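Home | Cells | Care and repair | FAQ | Contact

Pirihi two-arm table cell: setup and care FAQ

For people who have a Pirihi cell on site and look after it themselves.

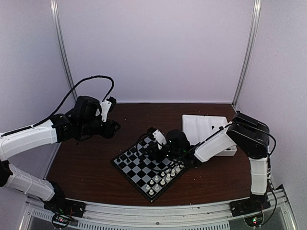

How should the cell be laid out before the first run?

Bolt both arms to the front rail before anything goes on the table. Each arm has its own mounting plate, and the plates belong at the two front corners, with both arms reaching in towards the middle. Tighten the plates by hand, check that each one sits flat on the rail, then go round again with the key. Leave the table clear apart from the job you are going to run. For the board game task that means the chessboard near the centre, set diagonally with one corner towards the front rail, and the white tray next to it. The right arm does the work over the board in this layout, and the left arm can be parked out in open space above the table with its gripper empty. Keep the tray where it is once you have taught the positions. If it gets knocked, put it back and run the position check again.

Does the board have to be at an angle?

No. Square to the rail works as well, but the two layouts are stored as separate position files. Load the one that matches. If you have changed from one to the other and the gripper closes beside a piece every time, look at the file name first.

How do I power it up?

Close the enclosure, switch on at the wall, then switch on the cell. Wait for the green light on each of the two controller boards under the arm plates. Then start Ravis, the control program, and choose Connect. The arms will stiffen. Do not hold them while this happens.

One controller board has no green light. What now?

Switch off and wait 15 seconds. Check the power plug at that board, which can work loose if the cell has been moved. Switch on again. If the light is still out, swap the power leads between the left and right boards. A fault that moves to the other side is in the lead. A fault that stays put is in the board, and you will need to order a new one. Quote the side when you order, as the boards are set up for left or right before they leave us.

How often should I home the arms?

At every start, and after any bump or emergency stop. Homing takes 90 seconds for the pair. Ravis homes the left arm first and then the right. If you have fitted only one arm, untick the other in Settings or the program will sit waiting for it.

How should the cables run?

Loosely. The gripper cable needs enough slack to form a loop that lets the wrist turn all the way both ways without pulling. Clip the cable to the arm segments and nowhere near the joints. Once it is clipped, switch off and move the arm through its full reach by hand, slowly. Anywhere it tugs, add slack. Anywhere it drops low enough to sweep the table, take some out. A cable tie pulled up hard will crush the cable in a few weeks, so leave room to slide a fingernail under it.

The gripper drops pieces. Is it worn out?

Usually it is dirty. Wipe the inside faces of the jaws with a dry cloth, then with a cloth just dampened with water. Do not use solvent on the jaws or on the white parts. Look for a shiny patch on the faces. If there is one, fit new jaw pads. We suggest changing the pads after 1000 picks or so, sooner if you handle anything rough.

If the pads are good and pieces still fall, check the grip height. Short pieces such as pawns and taller pieces need different heights, and Ravis keeps a height for each type. Someone may have overwritten one while teaching another.

A joint is warm. Should I worry?

Warm is normal after a long run. Too hot to keep a finger on is not. Stop the cell, let it cool, and check that nothing is stacked against the vent grille. Check too that the arm is not being left stretched out between jobs. Use the Park command, which folds it back.

What does error 23 mean?

A joint has not reached the position it was sent to in the time allowed. The message gives the side and the joint number. Look for something in the way, then for a tight cable, then for a loose screw on the joint horn. Clear the error only when you have found the cause. Clearing it and carrying on can strip the gears.

Can I change a joint servo myself?

Yes, with the cell off and unplugged. Support the arm beyond the joint before you take the screws out, or it will fall. Photograph the wiring. Fit the new servo with its horn at the centre mark, then set its ID in Ravis with no other servo connected. Plug the rest back in, home the arm, and run the position check. Allow an hour for a wrist joint and longer for the shoulder.

What cleaning does the rest of the cell need?

Wipe the table and inner walls once a week. Brush the vent grille from the outside with a soft brush. Do not blow air through it into the cell. Dust on the rail will stop the plates sitting flat, so clean the rail whenever an arm is off.

Which spare parts should we keep?

A set of jaw pads, one wrist servo, one gripper cable and a bag of horn screws. The Moda kit has all of these in one box. Shoulder servos can be ordered when needed.

Who do I ask about something not covered on this page?

Mojtaba Shahbazi answers service questions. Give the side, the joint number and the error, and say whether the cell has been moved lately. The service desk closes at noon on Wednesday.

Contact | © Prerneo | Back to top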